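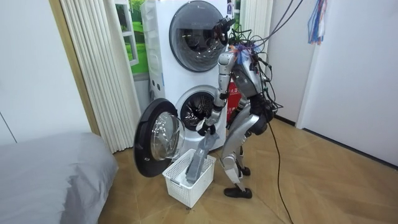
One reader objects that a package price for laser hair removal is a plain discount, that adults can read a price list, and that my August column made a problem out of ordinary bulk buying. "If eight sessions cost less per session than one," the letter goes on, "the patient comes out ahead, and the clinic gets a full calendar."

The arithmetic in the letter is correct for a patient who attends all eight. My objection concerns the patients who do not, and what happens to their money.

Hair grows in cycles. A laser or pulsed light device works mainly on follicles in the growth phase, and only part of the hair in any area is in that phase on a given day. Several sessions are needed, spaced weeks apart. How many depends on the area treated, hair color and thickness, skin tone, hormones and the settings used. Dark, coarse hair on the lower leg may thin out early in the course. Hair on the chin of a patient with a hormonal condition may need treatment well past the end of any package. Fine blond or gray hair responds poorly at any number of sessions, and a patient with mostly that kind of hair should be told so before paying.

The package ignores all of this. It fixes the number at the first visit, before anyone has seen how the hair responds.

The Nerkuvent clinic in Diswood sells a full leg course of eight sessions for $1,781, paid in advance, or $223 a session after rounding. It also released its own attendance figures, for which it deserves credit. Of 683 courses sold and since expired, 447 were used in full. The other 236 were not. A patient who stopped after five sessions paid $356 for each one.
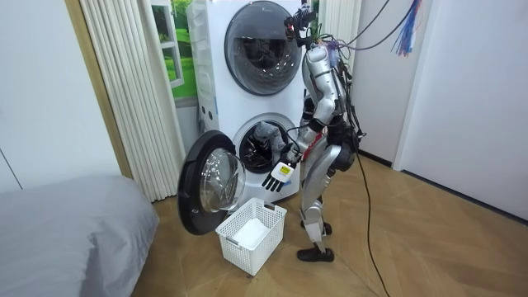
Lower door open, gray garment in the drum.

People stop for ordinary reasons. Some move away. Some become pregnant, and most clinics pause treatment then. Some start a medicine that makes the skin sensitive to light, or come back from vacation with a tan and are correctly turned away. Some are satisfied with the result after five sessions and see no point in a sixth. The last group should be counted as a clinical success, yet under the package its members pay the highest price per visit.

There is also an effect on the advice given in the room. A provider who has already been paid has little reason to say that a course can end early, and a patient who has already paid has a strong reason to continue. Neither is acting in bad faith. But a treatment carrying a small risk of burns and pigment change should be repeated only when the last result calls for it – and the price structure should not push the other way.

Oddsson, the other clinic in town, bills by the session and reviews the area with the patient after the third. Its price per visit is higher than Nerkuvent's package rate. I think that is the better arrangement, although it is harder on a patient with a tight budget who will certainly need the full course. A reasonable middle position would keep the package and refund unused sessions at the package rate, less a stated fee.

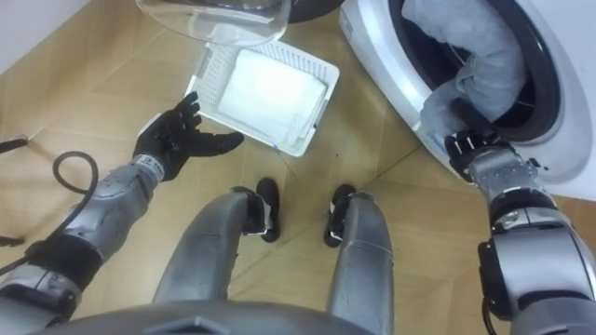
Folded white cloth in a white plastic basket.

Clinics reply that refunds would make it hard to pay for equipment. Both clinics here use the Lindis platform, and I accept that leasing and servicing a laser costs money whether or not the patient turns up. That argues for a cancellation fee on missed appointments. It does not argue for keeping payment for appointments that were never booked.

Until the terms change, a patient can ask for three things in writing before paying: the expiration date of the sessions, the rule for medical pauses, and the refund on sessions not used. I would also ask for a test spot, a waiting period long enough to see any delayed reaction, and a review after the third session. A clinic that will not put the first three on paper should be paid one visit at a time.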